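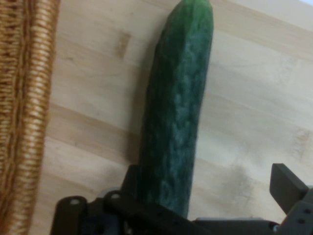

Lecture 5: The size of the page and the rhythm of reading

In this lecture we look at the printed format of comics, and how it changes the way a story is read. Last time we spoke about the gutter, the empty space between two panels. Today we go one step outside and take the whole page as our unit. A beginner often draws the panels first and asks about the paper later, and then a tall object has no place to stand. Take a cucumber lying almost upright on a table, leaning a little to the right at its upper end. In a tall, narrow panel it fills the space and the bumps on the skin can be drawn large. In a wide panel of the same area it becomes small, and the table becomes the subject. Please keep this in mind when we come to the exercise.

1. Format and the first decision

The publisher usually decides the format before the artist begins. In our main text, the two-volume series Zanance, the first edition was printed by Parkthorpe in a small pocket size. The collected edition came later from Turnura on a much larger page. The drawings are the same, but readers describe two different books. In the pocket edition the long silent passage in the harbor feels closed and nervous. In the large edition it feels slow, and many students tell me it is almost boring. I do not agree with them, but I understand the reaction.

Compare page 102 in both editions. The artist, Väisänen, put one tall panel on the left side and three low ones on the right. In the small edition your eye takes the page in one look. In the large one you must move your eye down the tall panel, and only then you discover the figure at the window.

2. The page turn

A page turn is a short pause which the reader makes with the hand. For a book read from left to right, the right-hand page is the place for a question, and the next left-hand page is the place for the answer. Page 109 is a right-hand page in both editions, and it ends with the door half open. When the chapters were collected, one advertising page was taken out near the beginning and a drawing was put in its place, so the page turns were saved. In a digital edition with vertical scrolling this pause disappears — the artist has to build it again with empty space.

3. Density

By density I mean how much the reader must take in before leaving the page. It is not the same as the number of panels. A page with many small panels and no words can be quick, and a single panel with a long letter in it can be very slow. Niall Cairns, who taught this course before me, used to read the pages aloud with a clock on the desk. I still recommend the method. Read at your normal speed and do not perform.

Exercise for the next meeting

Choose one object from your kitchen that is clearly longer than it is wide. Draw it in 2 versions of the same page, one with a tall panel and one with a wide panel. The other panels stay unchanged. Write under each version what the reader will notice first. Pencil is enough. Bring the original paper, not a scan, and write your name on the back.

Reading: Zanance, volume 2, first chapter. Both editions are on the reserve shelf.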